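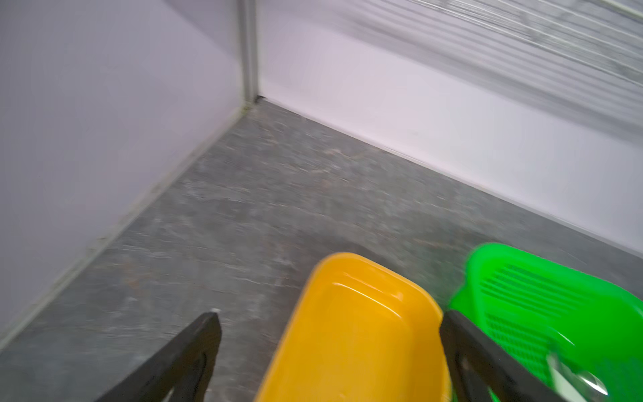

Perklow opens its countertop works to the public twice a year, and the March visit filled up quickly. I went on the Tuesday, in the second group, with my neighbor Sotiris Alexiou, who is redoing his kitchen and wanted to see the material before ordering any of it. We met at the gate at 9:30, signed in, and were handed safety glasses and ear plugs.

Our guide was Petro Bondarchuk, who runs the cutting floor. He took us first to the slab store, a long shed with a concrete floor and steel racks down both sides. Most of what they keep is gray. Petro said that gray with a white vein has outsold everything else for years, and that customers who ask for something different often go back to it once they have samples at home. There were warmer slabs at the far end, mostly beige and rust, and a few black ones leaning together by the door.

The cutting floor came next. The saw runs with water, so the noise is lower than I expected but the floor is soaked, and they ask you to stay behind the yellow line. We watched one sink cutout from start to finish. After that the edges go to a polishing bench, where a man named Markos Mavromatis finishes the corners by hand. He let people feel a piece before and after. Sotiris asked how long a corner takes and Markos said it depends on the corner.

For me the best part was the fitting room, at the back of the building past the canteen. Perklow uses it to train installers, and the subject there is walls. Smooth wall panels are popular now as a replacement for tile, and they need a corner post where two of them meet. The counter, both panels and the post all come together in one spot, and Petro called it the hardest inch in the kitchen. If the post is trimmed a little short, you get a small dark gap at its foot. Crumbs go in, water goes in, and the sealant beside it starts to turn yellow.

He had a few points for people with this kind of corner at home. Wipe along the seams as well as the counter. Dry the corner afterward. Don't put new sealant over old; cut the old bead out, clean the joint, let it dry overnight and start again. He also said a stained strip can often be cleaned if it's only on the surface — try dish soap and an old toothbrush before buying anything.

The tour ended in the showroom at 11:45. Coffee was free, sandwiches were not. There is a shelf of offcuts for sale as cutting boards, and I bought a small gray one that is heavier than it looks. Sotiris took home three samples and still hasn't decided.

Parking is on the street side only. The store and cutting floor are unheated, so bring a coat, and wear closed shoes or they won't let you past the office. Booking for the fall visit is by phone, and each group is kept small enough for everyone to hear the guide.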